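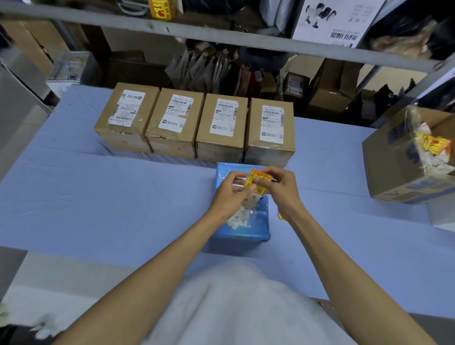
Tegan Lowther told me in my first week at the packing table that the label is the parcel, and everything inside it is just weight. I thought she was being dramatic. Then I put two stickers on the wrong packages before lunch and spent my whole afternoon on the phone to Dondstead, trying to get them back.

Chapter 4
Labels, Slips and Stickers

So far in this book we've wrapped things and we've boxed things, and you've probably gotten pretty good with a tape gun (I'm still jealous of people who can tear tape cleanly!). Now we come to the part I love most, the paperwork that rides on the outside. A small parcel can carry a shipping label, a slip or two, and a bright sticker on top of all that, and each one is there for a different reader. The shipping label is mostly for the scanner and the driver. The slip is for whoever checks the order. A colored sticker is for a person walking past in a hurry.

When I worked at Skirton we sent out 248 parcels on a normal day, and in September it was a lot more than that. I learned to do my boxes in a row, labels facing me, so I could run my eye along them and spot the one that looked wrong. Plastic-wrapped parcels I did flat on the table. Plastic is slippery and it wrinkles, and a barcode stuck over a wrinkle may not scan, so smooth the spot with the side of your hand first and then press the sticker down from the middle out. With cardboard you get one try. Peel a label back off and it usually takes a strip of the brown paper with it.

In this chapter you'll learn how to:

read the main parts of a shipping label
choose a spot for it on a box and on a soft parcel
add a second sticker without covering a barcode
fix a label that went on crooked

4.1 What's on a Label?

Grab any package you have at home and turn it until you find the biggest barcode. Start there.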